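2023-05-27

Back from Hustivach with a stiff neck and one decent fish, and I'm writing this before I start improving it in my head.

I had been promised a canal. Well, the Navora Cut was promised to all of us who read the magazines, because it has had a page somewhere every spring for as long as I've been buying them. Dug in 1851, the club board says, and full of tench that apparently feed all day from the middle of May. I have never met a fish that feeds all day from the middle of anything. Still, the ticket was cheap and the alternative was painting the back bedroom.

I got to the water a bit before six. Mist on it, a cuckoo going somewhere over the far fields, lily pads just starting to open. All very nice, and I have learned to distrust it. Every blank I've had in the last few seasons began with mist and a cuckoo. The best bag of fish I ever took came from behind a tyre depot in sleet.

The board gives peg 9 as the one to have. It also gives it as "deep margin, 5ft at the rod tip", so I plumbed it, and found barely three, with a skin of silt that the plummet came up wearing. I plumbed it again further along and got the same. Either the canal has been filling in since somebody last wrote the board or the man who measured it had a generous sort of ruler. I fished it anyway because I'd already put the box down.

Now the bait. I had brought a bag of the Bensaid groundbait, the dark one, on the strength of everybody at our club going on about it all winter. It smells of liquorice and burnt biscuits. It mixes well, I'll give it that, and it doesn't ball up in your fingers the way the cheap stuff does. Does it catch more? I fed it on one line, down the near shelf, and on the other line, over by the pads, I put plain brown crumb with a few casters and nothing else. Same depth, same hook, same time given to each as near as I could manage. The first three bites all came over the crumb. Two small roach and a skimmer, so hardly a scientific paper, but I did notice that the expensive side was dead until gone nine.

The pole was the other thing on trial. The Grallano has been in its bag since October, when I bought it second-hand in a weak moment. The chap who sold it to me said it was stiff as a poker to the last section. It is, for a while. Past there it starts nodding like a horse, and in the crosswind that got up at breakfast time I was missing one bite in two. I know what the answer will be — it'll be my elastic, or my shotting, or the way I hold it. It is always the angler and never the pole, according to people who sell poles. I shortened up and fished with two sections off and it was perfectly pleasant.

Mid-morning the boats started. I'd been told there were hardly any boats. I don't mind boats, they have a better right to a canal than I have, but every one of them dragged the silt up until the whole cut was the colour of gravy, and it took twenty minutes to settle each time. Then, of course, the tench came on. So much for clear water. One bubbled up right under the float straight after a narrowboat had gone through, and I had it on for a good few minutes, round the pads and out again, with the elastic halfway to the next parish.

I put it on the scales in the sling and it went 2840 grams, taking off the sling. That's six and a quarter pounds in old money and I am pleased with it, I'm not going to pretend otherwise. Dark olive, tiny red eye, not a mark on its mouth. It took a single caster over the brown crumb. I make no claims. I merely write it down.

After that two more bites, one of which I struck at like a man swatting a wasp, and one proper fish that found a root. Nothing at all over the Bensaid until packing-up time, when a perch of no size whatever took a fancy to it.

Spent some of the dead hour after lunch reading the club's leaflet. It says the committee put 400 tench into the cut two winters back. Fine, if they did. I'd like to know where they've all gone, as the length either side of me produced four tench between everybody fishing it. Cormorants, said one. Otters, said another. In my experience the fish are very often simply in the figures. 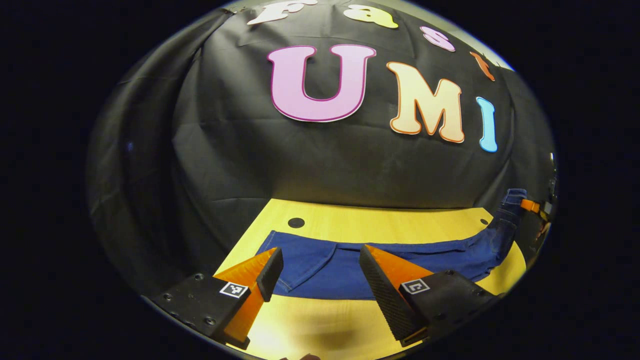
Fast UMI, in coloured letters on black cloth.

Drove home the long way to miss the roadworks and hit different roadworks. The keepnet's on the line, the sling is in the bath (I'll be hearing about that), and the left-over groundbait is in a bucket in the shed with a brick on the lid. Last time I left it open I had a rat in there the size of a bream.

Notes for next time, if there is one:

Peg 9 is not deep. Go two along, where the hawthorn hangs over.
Take half the crumb and twice the casters.
Leave the last two sections of the Grallano at home.
Try floating the rig up an inch over the silt. I only thought of it in the car.
Bring a hat.

I'll probably go back. The tea at the lock café was stewed and they wanted extra for a lid, but the tench was real enough, and the bedroom can stay the colour it is until the weather turns.

Filed under: Diary, Canals, Tench & Bream

3 comments

crumbfeeder
Been saying this about the dark mixes for years. Tench like a bit of brown crumb and they like being left alone.

Lockside Len
Peg 9 was five foot when I was a lad. It's never been dredged that I know of. Try it at first light before the boats, you were an hour late in my opinion.

polefloat_77
With respect, one morning on one peg proves nothing about the bait or the pole. What elastic were you using?

Contact | Copyright: all words the author's own | Back to top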